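May 31, 2021

Up at first light to read the rain gauge before the dew confused matters. Trace only. The Velton forecast had promised a proper soaking and delivered a damp porch rail. The barrel on the north side stands at the same mark as yesterday, so the downspout diverter is either clogged again or had nothing to divert. I took the cap off and cleared a plug of maple seeds the size of a thumb. Cap back on, hand tight.

Tempered the starter at 80 degrees and fed it at the usual ratio, one part starter, two parts flour, two parts water by weight. The new sack is from the Bisar mill, stone ground, and it drinks more than the old one did. At the hydration I have used all spring the dough came together stiff and tore at the second fold. I worked in another splash of water and let it sit covered for 90 minutes before trying again. Better. The windowpane held to the size of a playing card, then split along a fleck of bran. I expect that with this flour and will stop chasing it.

Bulk rise slower than I would like. The kitchen faces the wrong way for mornings. I moved the bowl to the top of the refrigerator, where the thermometer reads a few degrees warmer at the back than at the front, and turned it a quarter each time I folded. Marked the side of the container with tape. By the time the dough reached the tape the surface had domed and there were blisters at the rim, two of them large. Shaped it as a single round, seam up, into the basket with rice flour. Wheat flour alone has stuck twice this month.

While it proofed I copied the oven notes into the clean ledger. The old one has a water stain across the pages from last August, and I can no longer tell my sevens from my ones. Findings so far, for what they are worth: the dial runs low, the rear left corner runs hot, and preheating the iron pot for less than an hour gives a pale bottom. The door seal was replaced and made no difference that I could measure.

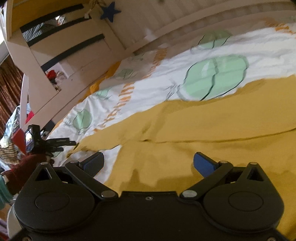
A letter from the Lellorport bread circle came with the noon mail, in answer to my question about the pale bottom, and the reply was that the pot is fine and the rack is wrong. I should drop it one notch, leave the lid on for longer than the book says, and stop opening the door to look. The writer also thinks my salt is high for a flour that coarse and would bring it down a little before touching anything else. I disagree on the salt. The rack I am willing to try.

Tried it. Rack down one notch, lid on for the first two thirds of the bake, door closed throughout. The bottom came out an even brown to the edge, with one darker patch at what was the rear left. Scored too shallow, so the ear is poor. Internal temperature was over 100 when I first read it, which made no sense until I saw the probe was set to Fahrenheit and had not finished climbing. Waited, read it again, took the loaf out. On the rack to cool, and not to be cut before evening.

Afternoon spent on the Shim road side of the garden. Tied the peas. The lettuce is going bitter at the base and should be pulled this week whether or not anything is ready to follow it. Paid the water bill, $25.68, entered by some genius at the office as 2,568 with no decimal point. Called to have it corrected and was told to allow for processing.

Cut the loaf after supper. Crumb close in the middle, more open toward the crust, no gummy line. Flavor mild for the length of the rise. Next bake: same rack, same salt, deeper score, and start the preheat before shaping.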